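Wovasel Clothing Library: progress report to the Kiani Fund
25th October
Prepared by Sorcha Kerr, coordinator

Dear Tariq,

We've had a cracking few months and I'm really pleased to be writing this one. When you visited in March the sorting room was two trestles and a wall of garbage bags, and we were still arguing over what colour to paint the shelves. (Grey won. It looks great.) The grant has gone mainly into shelving, tables and hangers, with a small amount left for laundry costs, and all of it has been put to work.

Items through the door

We have now sorted 3108 garments since the grant began, against the 2000 we promised you. A lot of that comes down to the Gukari high school drive, which brought in blazers, black trousers and plain tops in sizes we never used to have. Winter coats are still short, particularly in men's large and up, and we'd like to put out a call for those before the cold weather comes back.

Around 300 pieces were too worn to lend. Anything cotton was cut up for rags and went to the bike workshop on Deton Street, who are always glad of them. The rest is bagged for textile recycling and waiting on a pickup date.

Folding and shelving

I know folding sounds like a funny thing to get excited about, but it has changed how the place runs! We used to fold everything however it came to hand, and the shelves looked like a jumble sale by lunchtime. Now every top and jumper is laid flat on a white table, smoothed out, folded over once with a straight edge, then brought in to the width of the shelf. Dark clothes get the most from the white tables, as lint and pulled threads are so much easier to spot against them.
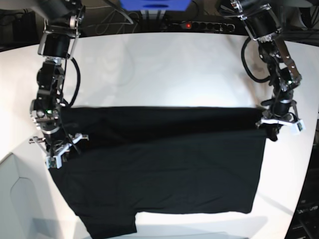

Black garments make up a big share of what people borrow, mostly for job interviews, hospitality shifts and funerals, so we've given them their own bay next to the door. They are stacked by size with the fold facing out and a coloured tag on the front. Borrowers can find what they need without pulling a whole pile apart, and the tidy-up at closing is so much quicker than it was. Slippery fabrics are still a nuisance. They slide off the stack as soon as somebody brushes past, and we are trying them on hangers for now to see how that goes.

Borrowing

Loans are up and the return rate is holding steady. The longer loan period you suggested has been very popular with people starting a new job, who want to get to their first pay before they bring things back. We've kept it for work clothes and left everything else on the old terms.

What hasn't gone to plan

The mending evenings have been slow to start. We ran 2 and both were lovely, but one sewing machine between the whole room meant a lot of standing about with a cup of tea. A second machine is on the list, along with a decent lamp. The online catalogue is also behind. Tops are entered, trousers are half done, and shoes haven't been touched.

Next steps

We'll finish the catalogue, get the coat appeal out and label the children's bay properly. I'd also like to move a little of the remaining hanger money over to the sewing machine, if the fund is happy with that. The receipts are in the folder I sent through with the budget sheet.

Please come and see the room again when you're next over our way. You won't recognise it!

Warm regards,
Sorcha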